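MEDIA RELEASE
For release: June

Runeck, our eight-piece play kitchen set, goes on sale this month

Ballarat, Victoria. Hi, I'm Olga Jara, and I run Pletent, a small toy company out the back of an old tile showroom. For most of our life we've made things other people asked us for (spare lids for other people's tea sets, mainly!), so I'm very pleased to be writing to you about something that started on our own bench. It's called Runeck, it's a play kitchen set for children three and up, and the first 300 boxes are ready to go out to shops and kinders.

Runeck began with my nephew, who will serve you the same plastic lunch eleven times in a row if you let him. I was sitting on his floor holding a plate so tiny that a toy chicken leg rolled straight off it, and I thought, well, the food's fine but the crockery is letting everybody down. Play food tends to get all the attention and the dishes are an afterthought. I wanted dishes a kid could plate up on, pour from and wash up in, and food chunky enough for a small fist to get around.

What's in the box

There are eight pieces:

A flat tray-style plate
A grey cup
A pale grey plastic bowl with a strainer insert
A green capsicum
An orange-red drumstick
A mushroom
Half a lemon
A drawstring bag to put it all away in

The bowl is my favourite and I'll bang on about it to anyone. It has a round perforated strainer in the bottom, so you can "rinse" the veg, which for most of our testers meant the bath, the water table, and on one occasion the dog's dish. Régis Millet did the drawings for it and we went back and forth for weeks over how big the holes ought to be. He wanted them bigger. I wanted them small. We went small, and he's been very gracious about it.

The colours took longer than the shapes. We'd started with a whole rainbow of crockery, and once the food was on it you couldn't tell what was dinner and what was dish. So the dishes went to greys and cream, with a pinkish-orange rim on the plate, and the food kept the bright colours. Pop the capsicum and the drumstick down on anything dark and you'll spot them from the other side of the room, which is handy at pack-up time too.

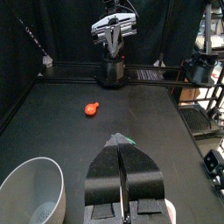
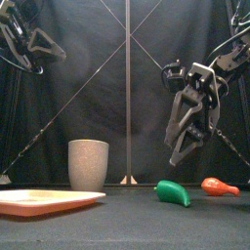
What we asked families

Before we settled on the final eight we put a questionnaire out through playgroups and our mailing list and got 3,056 replies, a great deal more than we'd planned to read. Hawi Shiferaw read them all anyway, over a fortnight and a lot of tea. The thing that came up again and again was storage. Parents don't mind play food, they mind play food in the couch. Plenty of people also said that big sets sound generous in the shop and then get tipped out and walked away from.

So we kept the number low, and the drawstring bag went in as a proper piece of the set. We also left out anything that comes apart into slices. I know some kids adore the cutting sort, and there are lovely ones about, but half a tomato on its own is a sad object and I've stepped on enough of them.

A few people asked for a tea towel. I'd like one too. It didn't make it in this time.

Setting the table

Inside the lid we've printed a few games that Hawi wrote, none longer than a couple of lines. One is plain table setting: plate here, cup there, tucker on top. Another is "what's for tea?", where the grown-up orders and the child brings it (expect to be told the kitchen has run out of capsicum). The sorting one is for packing away, with dishes first and food second, and our three-year-old testers were stricter about it than we were.

Care is simple. Warm soapy water, rinse, and stand the pieces on a towel. Please keep them out of the dishwasher. The bag can go through a cool wash, and it will come out looking a bit crumpled, as mine does.

Where to get it

Runeck is $63 and comes in a plain cardboard box with a paper band. Sturer is carrying it in its Victorian shops, and anyone further afield can order through our website. Kindergartens, libraries and family day care can write to us directly for the trade price, and we can leave off the outer box if you'd rather not have the recycling.

Replacement pieces will be sold one at a time from the start. If the drumstick goes missing at Nan's, you don't have to buy another seven things to get it back! Ayman Khalaf looks after spares and is quick with the post.

What's next

We're already drawing a breakfast companion, with an egg that has had four shapes so far and may yet get a fifth. I'd rather not promise a month for it. If you'd like to be told when it's ready, ask Ayman to put you on the list.

For the media

I'm happy to chat by phone most mornings before 11, and after 3 once the courier has been. We can lend a full set to journalists, toy reviewers and parenting podcasts for two weeks, return postage paid. Please send back all eight pieces, lemon included.

Media contact: Valentin Aubert, Pletent
Spares and trade orders: Ayman Khalaf, Pletent
Interviews: Olga Jara, by arrangement with Valentin

ENDS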